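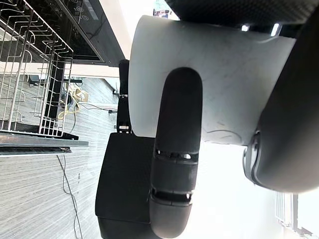
3 min read

Grey marks on white plates, and what should go in the dishwasher?

Reda Hamdy
asked in November, viewed 569 times

We moved into a flat with a built-in dishwasher after years of washing up by hand. It has been fine for glasses and cutlery but the big white plates have me puzzled. They have faint grey streaks across the middle and some scuffs, and one has a thin dark line low down that looks like a crack. I have run my nail over it and can't feel an edge. The plates came from Amrani and were bought as a set, with no care leaflet that I can find.

Things I have tried so far:

Running them again on the hot programme, which is 68 degrees on this machine. No change.
Washing-up liquid and a soft sponge. No change.
Soaking overnight in the sink. The water went cloudy and the marks stayed where they were.

The rest of the crockery is a mixture. There is a cup with grey speckles near the rim that I use every day and would be sorry to lose. There is a pink plate that usually ends up on the black rack in the sink as I don't know if the colour will hold. I would like to stop guessing each time.

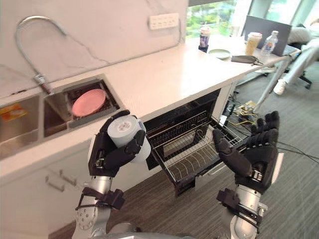

Speckled cup, with the rack pulled out and the pink plate still in the sink.

So what I want to know is:

Are the grey marks dirt, or is the surface worn?
Is the plate with the dark line safe to eat from?
Which of these can go in the machine, and is there a right way to stand them?

The machine is a Ridon, if that makes a difference. I clean the filter every 2 weeks and it had salt in it when we moved in. I have topped up the rinse aid once.

brackenhill
accepted answer

The grey marks are most likely metal. Knives and forks are harder than people think, or at least hard enough to drag on a glaze, and they leave a trace of themselves behind. It looks like a pencil line. The same happens if a plate rubs against a steel rack or the bottom of a sink. Neither a hotter wash nor more detergent will shift it.

What does work is a mild abrasive cream or a paste of bicarbonate of soda and water. I use the Osell cream cleaner, but the supermarket ones do the same job. Put a little on a damp cloth, rub in small circles for a minute, rinse well and then wash the plate as usual. Try it on the underside first. If the plate has any gold or a printed pattern, keep off the pattern. If the marks are part of the design (some white plates are sold with a marbled look) then obviously they won't move and you can stop rubbing.

About the dark line. Fill the plate with a little warm water and a drop of food colouring or some strong tea, leave it for ten minutes, then rinse it and look again. If the line has got darker, it is a crack in the glaze and I would stop using the plate for food. You can also hold it on your fingertips and tap the rim with a wooden spoon. A sound plate rings and a cracked one gives a dull note. This doesn't catch every hairline, so if you are still in doubt, put it under a plant pot.

For loading:

Large plates go in the bottom, one to each gap, facing the middle.
Don't let them touch. If they lean on each other they will rub for the whole wash.
Check the spray arm turns freely before you shut the door. A tall plate can stop it and you will only find out when everything comes out dirty.
Cups go in the top rack, upside down and tilted a bit so the water runs off the base.
Look over the tines now and then. Once the coating goes, the bare metal marks whatever is leaning on it. You can buy small caps or a pot of repair paint.

Speckled cups are normally fine if the speckle is under the glaze. Run a finger across it. If it is smooth and you can't tell where the speckle starts, it is under the glaze. If you can feel it, wash it by hand.

Reda Hamdy, in reply
Thank you. Bicarb took most of the streaks off the first plate. The tea made no difference to the line as far as I can tell, but the tap test sounded duller than the other plates so I have put that one aside. The speckle on the cup is smooth.

tinlid

Same problem here, I just bought darker plates.

Watch out for anything dark grey or black in the machine though. Mine all came out covered in fine scratches and some went chalky. If it has a raised pattern on it the dirt sits round the edges of the pattern as well and you need an old toothbrush. Hand wash those.
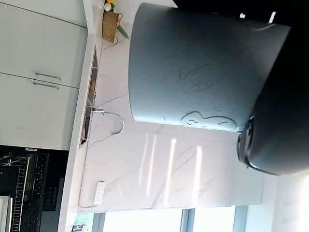
Fine scratch marks on the dark grey cylinder. The raised outline is near the lower edge.

Also if your worktop is marble or looks like it, don't put the cream cleaner straight on it. And no vinegar or lemon. I have a dull ring by the tap from a descaler bottle and it has been there for 3 years. Wipe up with plain water and a bit of washing-up liquid.

brackenhill, in reply
Agree about the worktop. If it's a composite it will probably cope, but real marble won't.
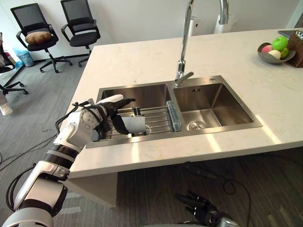 Nilis Community Help: Kitchen and Cleaning Team

We have marked this question as answered, and added some notes on hand washing as several readers asked about it.

A rack that sits across one basin is useful if you have a double sink. You can wash in the other basin and lift each piece straight over, and the drips go down the plughole. Thin flat things such as small trays and lids should stand upright between the rods. Laid flat they hold water underneath, and in a hard water area you will see white spots by the next morning.

Stainless steel basins can mark plates in the same way as cutlery does. A rubber mat or a washing-up bowl stops this. Lift the mat out when you have finished and let the steel dry, or you will get a tide mark round it.

Use a clean tea towel or kitchen roll for drying. If you leave things to dry in the rack, don't overlap them. The rack itself should be washed once a week and its end pieces taken off if they come off, as slime collects where the rods go in.

Coloured plates, such as the pink one in the original post: look on the base for a dishwasher symbol. If there isn't one, we suggest washing by hand. Colour loss is gradual and you may not notice it until you put the plate next to one that has stayed in the cupboard.

As for the salt, your machine being a Ridon doesn't change the advice. Check the level once a month and set the hardness to match your water supplier's figure. The previous occupants may have had it set wrongly. A film that wipes off with a damp finger is usually salt or detergent, and a film that stays put is either limescale or damage to the glaze.

Replies to this page are still open. Please start a new post if your problem is with a machine that won't drain.

Related posts
Rust spots on a dishwasher rack
Tea stains inside mugs
Can I put a wooden-handled knife in the dishwasher?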